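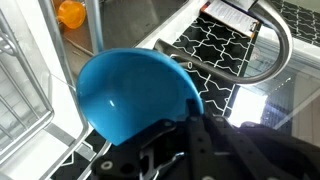
Is it worth rinsing plastic bowls under the tap before they go in the dishwasher?

Scrape them, yes, and rinse only if there's something starchy or oily stuck on. Porridge, mashed potato and anything with tomato in it want a quick go under the tap. Crumbs don't.

Washing Up and Drying > Plastics, page 1

limescale_larry
Putting the short answer at the top as the mods like it. Now the long question. We have a shelf of plastic bowls which have been in service since the children were small, and which the children, now enormous, refuse to let us replace. They come out of the dishwasher feeling greasy. My other half says I should be rinsing first. I say I did not spend good money on a dishwasher to stand at the sink doing its job for it. Who's right? There is a roast potato riding on this.

teatowel_tyrant
Your other half.

dripdry
Neither of you. Plastic hangs on to grease in a way that china doesn't, and a cold rinse does nothing but move it about. If they come out greasy, wash them by hand. Hot water, proper squirt of liquid, soft brush, rinse hot. It's four bowls, not the Forth Bridge.

limescale_larry
It's 19 bowls. I did say a shelf.

dripdry
Then I withdraw the remark about the bridge.

Moggins_Lane
What programme are you using? We had the same trouble with a Wendex until I stopped putting everything on eco. Eco on ours runs for slightly longer than a cricket match and never gets properly warm. Plastics on the top rack, normal programme, and they've been fine. Clean the filter while you're down there. You won't enjoy it.

limescale_larry
Eco. Always eco. I was told it was the responsible choice.
What filter?

Moggins_Lane
Oh Larry.

teatowel_tyrant
I'm going to have to sit down.

saucerful
For anyone else reading who is also now wondering what filter: bottom of the machine, under the lower spray arm, usually a quarter turn and it lifts out. Rinse it under the tap, old toothbrush for the mesh, put it back so that it clicks. Every fortnight if you're good, every month if you're like me.

limescale_larry
Have found the filter. Will not be describing it. There was a birthday candle.

saucerful
Back to the bowls. I'd still rinse the bad ones. The trick is to tilt the bowl and let the water run round the side. If you hold it flat under the tap with the spray going straight into the bottom, a rounded bowl fires the lot back at you. I've got one of those tall curved taps and learned this in a silk blouse.

dripdry
Why were you washing up in a silk blouse?

saucerful
I contain multitudes.

Pan_Scourer_24
Disagree with saucerful on spray. Spray is useless for bowls of any shape. Plain stream, turned down low. Spray heads on kitchen taps are for people who like cleaning tiles.

saucerful
They're for colanders, Pan. And for lettuce. And for seeing off the last of the suds in the sink, which your plain stream will chase round and round until teatime.

Pan_Scourer_24
I use my hand for that, like my ancestors.

Moggins_Lane
On the tiles point, I will say that a patterned tile behind the sink hides a great many splashes. Ours were plain white for years and every drop showed. We changed to a busy pattern and I believe I've wiped them down three times since January.

teatowel_tyrant
That is not the selling point you think it is.

Ovulus_owner
Can I ask about drying? I've got the Ovulus rack, the one with the folding prongs, and deep bowls just sit on top of it like hats. Dinner plates are perfect. Bowls slide off at night and frighten the cat.

dripdry
Don't use the prongs. Fold them flat, bowls upside down, each one leaning on the next so that there's a gap for air. If you put a plastic bowl dead flat on its rim you get a puddle on top in the foot of it and a damp ring underneath.

teatowel_tyrant
Or, and I realise this is a radical position, dry them with a tea towel and put them away.

dripdry
Here we go.

teatowel_tyrant
I've been saying it on this forum for years. A rack is a cupboard for people who have given up.

Pan_Scourer_24
A tea towel is how you put last night's lasagne back on a clean bowl.

teatowel_tyrant
Wash your tea towels then!

Moggins_Lane
Plastic never dries in the dishwasher either, by the way, so there's towelling to be done whichever way you go. It doesn't hold the heat like china does. I open the door at the end, give the top rack a shake and leave it for a bit.

limescale_larry
Progress report. Filter cleaned, normal programme, top rack, nothing rinsed on principle. The bowls are much better. Two of the old ones are still a bit tacky on the outside, even after a second go.

saucerful
If it's tacky after a hot wash it may be the plastic going rather than grease. Try a paste of bicarb and water, rub it round with a cloth, leave it a few minutes and rinse. If it's still sticky after that I'd retire it to the garage and keep screws in it.

Pan_Scourer_24
Bicarb does nothing. Washing-up liquid, neat, on a dry bowl, before any water goes near it. Then hot water.

saucerful
I've done it with bicarb and it came off.

Pan_Scourer_24
You've done it with rubbing and it came off.

dripdry
He might have a point there, much as it pains me -- though I'd start with the neat liquid and keep the bicarb for tea stains.

limescale_larry
Neat liquid did for one of them. The other is now full of screws. One of the children has noticed and is not speaking to me.

Ovulus_owner
Folded the prongs down. No crashes last night. Cat seems disappointed.

teatowel_tyrant
So who got the roast potato?

limescale_larry
It was ruled that I was right about the rinsing and wrong about everything else, so we cut it in half. I washed up.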